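LARIDORA PUBLIC LIBRARY DISTRICT
Board of Trustees, Regular Meeting
Minutes, August

The meeting was called to order at 6:30 p.m. in the Yeoh Room. A quorum was present. The minutes of the previous meeting were approved as distributed.

1. Branch Hours
The Board reviewed the proposal to extend evening hours at the Clarell Branch. The Director reported 3277 visits to the branch in the last quarter, of which 528 took place after 5:00 p.m. Trustees asked whether the added hours could be staffed under the present schedule. The Director stated that one part-time position would need to be increased. Motion to extend hours to 8:00 p.m. on a trial basis until the end of the year. Seconded and carried.

2. Parking Lot
The paving contract with Fledier was discussed. Work on the north side has been delayed by drainage repairs. Patrons are to use the street entrance until further notice. No action taken.

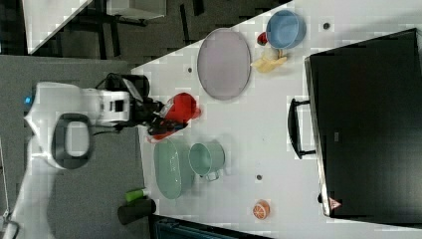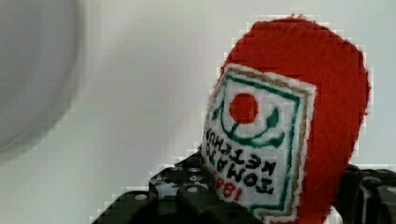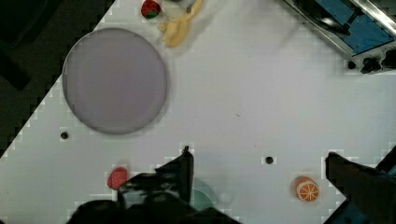
Heidrun Hämmerli
Recording Secretary to the Board

3. Overdue Materials
The Board resumed discussion of late fees, tabled at the last meeting. Staff recommended ending daily fees on children's books and keeping replacement charges for items more than seven weeks overdue. One trustee asked that the notice mailed to patrons be rewritten in plainer language before the change takes effect. Motion to adopt the staff recommendation with that amendment. Seconded and carried, with one abstention.

4. Local History Collection
A request was received for $600 to purchase archival boxes and folders for the township maps. The Board approved the expense from the collections budget. Public access to the maps will continue by appointment.

5. Public Comment
A resident of Clarell asked that the book drop be emptied more often on holiday weekends. The Director will review the schedule and reply in writing.

There being no further business, the meeting was adjourned at 7:50 p.m.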